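Towels going stiff and scratchy, what are you doing about it?

Forum: Laundry and Linens

terrymore
May 17, 2020
We moved to Bodbridge in October and every bath towel we own has gone stiff since then. Same washer, same detergent, same line in the yard. They were fine at the old place. The water report for our street says 264 parts per million hardness, which the plumber called very hard. I have tried less detergent and I have tried more detergent. Neither did much. I don't want to buy a whole new set if the old ones can be saved. What has worked for people here?

lintcatcher
It's the water. Minerals stay in the loops along with whatever detergent didn't rinse out. Wash them once with no detergent and a cup of white vinegar, then again with half a cup of baking soda. Don't put both in the same load, they cancel each other out.

Hot water for both if the label allows it. Stop using fabric softener if you use it.

No6Spindle
I'd go easy on the vinegar. I used it every week for a couple of years and the rubber door gasket on my front loader went soft and started leaking. The repair guy blamed the vinegar. A new gasket plus labor cost more than the towels did.

lintcatcher
One wash is not every week. I've done it twice a year on the same machine since we bought it and the gasket is fine. Gaskets wear out anyway.

No6Spindle
They do. But the manual for mine says not to use it, so I pass that on. Citric acid is also an acid, before somebody suggests that as the safe option. Check your manual first.

terrymore
Manual says nothing either way. No softener here, we quit that years ago.

I'll try one vinegar wash this week. To answer a message I got, these are plain cotton terry, loops on both sides, nothing fancy. The tan ones are the worst and the white ones are a little better, but they are also newer. 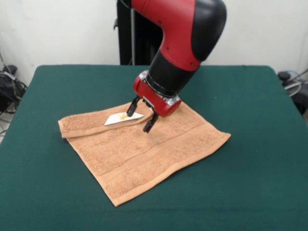 The other thing I should have said is that we line dry everything. The dryer that came with the house has a bad heating element and I haven't gotten to it yet.

pegs_and_props
There's your answer, or half of it. Line drying with no wind gives you a board every time, hard water or soft. Put them in a dryer for 10 minutes at the end, or shake each one hard before you hang it and again when you take it down. Snap it by the short edge. It gets the loops to stand up.

My mother-in-law has softened water and her line-dried towels could still sand a deck.

Hallcloset
Disagree that it's half. We had the same line in the same yard before and after putting in a softener, and the difference was big. We went with a Daris unit, the small one. It took up a corner of the basement and it eats salt, but I use half the detergent I used to.

pegs_and_props
How much did it run you? That's a lot of equipment to fix a towel.

Hallcloset
A bit under 1,000 installed, and it wasn't for the towels. The water heater was full of scale.

moth_and_rust
Cheaper thing to try first: Wisero makes a powder water conditioner you add to the wash with the detergent. Regular borax is similar if you can find it right now, our store has been out. Follow the box for the amount.

Also look at how full you load the tub. I see people pack in a week of towels, and there's no room left for them to rinse. I do four bath towels at a time.

We have extra towels going through here because family stayed over for part of Ramadan and hasn't been able to travel home, so I am running a load most days. They're soft enough. Small loads and an extra rinse, that's all I do.

No6Spindle
Second the extra rinse. Should have led with that.

terrymore
Update. Did the vinegar wash and then the baking soda wash, four towels only, extra rinse on both. Hung them out and snapped them the way pegs_and_props said. They are better. Not like new, but you can dry your face without thinking about it. The rinse water on the first load was cloudy.

Going to order the heating element next and see what 10 minutes in the dryer adds. The softener will have to wait until we know what else the house needs.

lintcatcher
Cloudy is the old detergent. Run them again with nothing in the water and keep going until it's clear.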